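Bench tips: keeping the scooping arm happy

Quick ones this week, mostly about the arm on the end bench at Stullside. Edit Bodnár asked for them in writing so, in writing.

Finger pads. Wipe with a barely damp cloth at the end of the day. No spirit, no washing up liquid. Powder gets into the grain and the grip goes off long before the pads look worn. Old toothbrush for the stubborn bits.

Swapping pads — do both sides together, never just the one. Screws finger tight, then a quarter turn. We had 688 cycles out of the last pair, the pair before went at 132 but somebody had used the Fodor degreaser on them.

Wrist camera. Lens cloth only, not your sleeve. If the picture goes milky check for powder before you go fiddling with the exposure.

Lamp. Keep it in one place!! Put tape round the base. White plastic glares terribly and then the arm picks its grip badly.

Scoops: light ones, long flat handle, nothing bent. Chuck any with a burr on the rim.

Mat. Shake it outdoors, lay it flat, smooth the creases out from the middle. A fold under the pot will put your height wrong by 3 mm, easily enough to miss.

Re-zero after every pad change. Slow speed first, 40 per cent, hand near the stop buton. Csaba Szénási has the spare pads in the Bodix tin, ask before you take the last set.

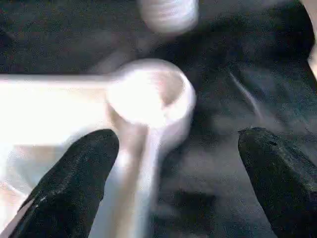 Cable next. Leave a loose loop at the wrist, clip it at the elbow, and look at the clip when you do the pads. New clips comming in March.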